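Will anything ever put my shopping away for me?

I've been promised a robot butler since I was about six, and I'm still the one on my knees on a Monday night looking for the lid that goes with the tub. So when I get a free evening I go and read up on how the machines are getting on, which is how I lost most of last week to kitchen simulators.

If you've not come across these, they're pretend kitchens where a pretend arm practises chores before anyone lets it near real crockery. The one I've been glued to is from a small outfit in Wustbridge called Pumadix, and they've named the arm's software Lalus (no idea, sounds like a throat lozenge). They put loads of stills up and I've been through the lot, all 528 of them. My tea went cold twice.

The kitchen is much smarter than mine, I'll say that. Marble worktop, peachy orange tiles, a proper swan-neck tap! And the work at hand is tiny. A little white ball on the counter, and a great big arm coming down over it. 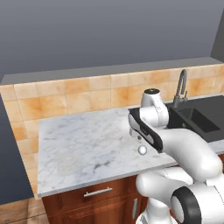 So can it do chores yet?

Sort of? It depends what you call a chore. Picking up a small thing from a clear worktop is the bit everyone starts with, and Pumadix say they ran it 1,857 times in February alone. I've no quarrel with that, my nephew needed about as many goes with a spoon. But my worktop has never been clear in its life. It's got post on it, and half an onion, and the charger for something we no longer own.

The other thing that gets me is how hard the looking must be. White thing, white marble, grey veins wandering all over the place — I lose my own glasses on a plain table. And then there's the view from down by the gripper itself, which is all fingers and worktop with a marble bowl looming over everything like the underside of a bath.

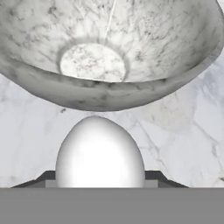

I did try to play fair and time myself on a few jobs. Emptying the dishwasher took me 42 minutes, though I was on the phone to my sister for most of that. I'd happily give a robot 200 minutes if I could be asleep while it did it. Slow doesn't bother me. What I want is for it to know that the good glasses go at the back, and that the blue pan has a wobbly handle, and to stop if the cat gets in the cupboard.

There's a rival lot called Au who reckon folding towels is the one to crack first, and I might have a nose at theirs next. Towels I could hand over tomorrow. Fitted sheets I'd pay extra for.

Anyway, the dishwasher's just beeped, so that's me. If any of you have got a machine that does more than hoover in circles, tell me in the comments, I'm properly curious!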